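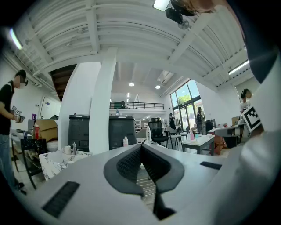 What does a hand-held gripper kit give you that a robot arm on its own does not?

It lets a person carry out a task with their own hands while the tool keeps a record of the movement, so you can collect examples before you have bought, hired or programmed an arm.

## Session 4: Reviewing a collection kit

*Module notes, R. Mangundap. Updated 2023-02-08.*

We use the Trondine kit as our case this week. It is sold by Forstead as a pair of grippers with software, or as a service in which Forstead's own staff do the collecting and hand over the files. The coursework asks you to review the first option only.

### What the buyer gets

- 2 grippers, left and right
- printed markers, fitted
- the Jugah software, which turns recordings into hand paths
- 160 practice recordings to test your setup against
- a printed manual of 63 pages

The manual is better than most, but the chapter on calibration is out of date. Use the October revision on the module page instead.

### How the markers are used

A square marker has a known size and a known pattern. If a camera can see it clearly, software can work out how far away it is and which way it is facing. Put one on each gripper and you can follow both hands.

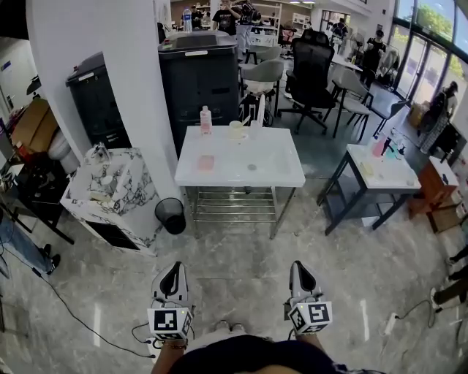
The weak point is that a marker must stay in view. When one hand passes in front of the other, the path has a gap, and Jugah fills short gaps by guessing from the movement on either side. Long gaps are left blank and the recording is flagged. Check what counts as "short" in the settings — the default is generous, and I would lower it for any task with small parts.

### Points to cover in your review

1. **Comfort.** How long can one person work before the wrists tire? Forstead says up to 34 minutes. Time yourself.
2. **Setup.** Include calibration, and note each step where you needed the manual.
3. **Lost recordings.** Give the share that Jugah flagged and say why.
4. **Match to the arm.** A hand can reach places an arm cannot. Pick one task from your list and say whether the Canis arm in the lab could repeat it.
5. **Price.** Compare buying with the collection service over one year.

Most marks last year were lost on point 4. Students described the task well and then said nothing on joint limits.

Read chapters 2 and 5 of the manual before the lab.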